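Search the help pages
All topics
Go

Geerts Community Help
Data Collection and Training

Last updated: December

Selecting road footage for a path-following model: are unmarked roads with heavy shade suitable?

Posted by Sullico Grounds Operations

Our department operates two Endik utility carts on the service roads of a large site. The carts are to be taught to follow the road from recorded drives, in which a member of staff steers by remote control and the forward view is stored together with the steering commands. Our first set consists of 300 drives. All were recorded on the internal loop, where the pavement carries painted edge lines.

The operating area has since been extended to include an outer road. It is paved, has no painted markings, and is bordered by trees and bushes. We have begun to record there and wish to settle three matters before the work proceeds further.

First, should drives from the outer road be kept in a separate set or merged with the first? Second, is it acceptable to record while a large shadow lies across the pavement, or should operators wait for more even light? Third, the reviewing staff disagree on where the edge of the road should be drawn when there is gravel on one side and low grass on the other. Our current instructions say only "mark the drivable surface."

A reply that we may quote in our internal procedure would be appreciated.

Posted by Kulosus Field Data Office

The following reflects the procedure in use at our office. It was written for Endik carts and should apply to your case with little change.

Merging the sets. Merge them for training, but retain a field that identifies the road. Before training begins, set aside 28 complete drives from the outer road and do not use them for anything except evaluation. Complete drives must be set aside, and never single images drawn from many drives. Neighboring images from one drive are nearly identical, and a test built from them will report better results than the cart will deliver.

Light and shadow. Do not wait for even light. A model trained on evenly lit pavement may treat the border of a shadow as the border of the road. Our operators record each section in the morning, again at noon, and again at 4 p.m. The direction of travel is reversed on alternate drives, so that the shaded side is not always on the same hand.

The view below is of the type we classify as "unmarked, mixed light." The near pavement lies in a broad shadow and the pavement farther on is sunlit, with a pale gravel and dirt verge on the right and a narrower, darker edge of dirt and low grass on the left. Reviewers should label the shaded and the sunlit pavement as one continuous surface. The two small pale patches on the asphalt are part of the road and receive no label of their own.

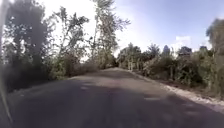
Rules for drawing the road edge

1. Draw the edge where the pavement ends. Gravel is labeled "verge," even where a cart could physically drive on it. If your site permits driving on the verge, record that permission in the site settings and leave the labels unchanged.

2. Where the edge is in shadow, draw it as far as it can be seen with confidence. Beyond that point use the "uncertain edge" label. Reviewers are not to estimate a line from the opposite side of the road.

3. Stop both edges where the road is lost between the trees. Do not continue them to a meeting point by guesswork.

4. Any part of the vehicle housing that enters the view is to be covered by the fixed mask. It must not be labeled as an obstacle. Check the mask again each time the camera mount has been removed.

5. Buildings and sky above the tree line are left unlabeled in this project type.

Disagreement between reviewers. Have two reviewers label the same 16 images independently and compare the results before the full set is released for labeling. If the edges differ mainly on the gravel side, the written rule requires correction and the reviewers do not. In our experience the phrase "drivable surface" was the principal source of difficulty, and it has been withdrawn from our instructions.

Posted by Geerts Pilot Site, East

We recorded only at noon and had no difficulty. Shadows are shorter then. It may be simpler to restrict the hours of operation.

Posted by Kulosus Field Data Office

In response to the preceding entry: restricting hours is a valid choice where the carts will never operate outside them. The restriction should then be stated in the release notes of the model. The original inquiry does not mention fixed hours, and our advice was given on that basis.

Posted by Sullico Grounds Operations

Thank you. The carts are required from 7 a.m. until dusk, and restricted hours are therefore not possible. We will adopt the rules for the road edge as written and replace the present wording. One point remains open on our side, namely whether fallen leaves lying over the pavement edge should be given the "uncertain edge" label. We will submit this as a separate inquiry.

Contact the help desk | Copyright Geerts Community Help | Back to top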